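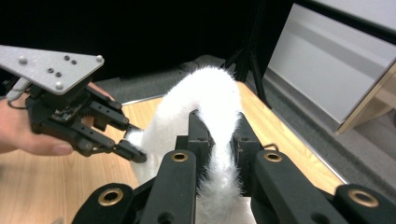 Can you wash a sheepskin rug in a front loader?
Depends on the backing. Real hide with a leather back, cold on wool cycle with wool wash, spin no higher than 400. Glued backing, hand wash only.

javthorpe_jen
Posted Aug 5, 2019
Ours is from Natico, 2 years old and going grey in the middle. The label has faded so I can't read the care symbols.

fermin_m
I'd skip the machine. Mine came out stiff as cardboard and I'd paid $283 for it. Bath, lukewarm water, then dry it flat in the shade.

Herano
Disagree with Fermín. I've machine washed mine every February for years. It goes stiff if you dry it in the sun. Stretch it by hand while it's still damp and brush it with a wire pet brush.

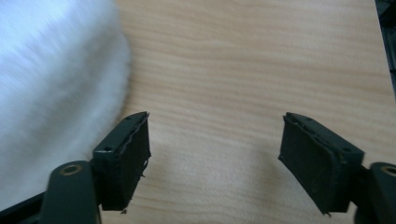 White fluffy pile, close up

timo_k
Is yours real wool or synthetic? Faux fur is a different job. Any heat will melt the tips and the colour goes dull.

javthorpe_jen
Real, I think. The back is suede.

fermin_m
Then keep it out of the dryer, whatever Herano says.

Herano
I never said dryer.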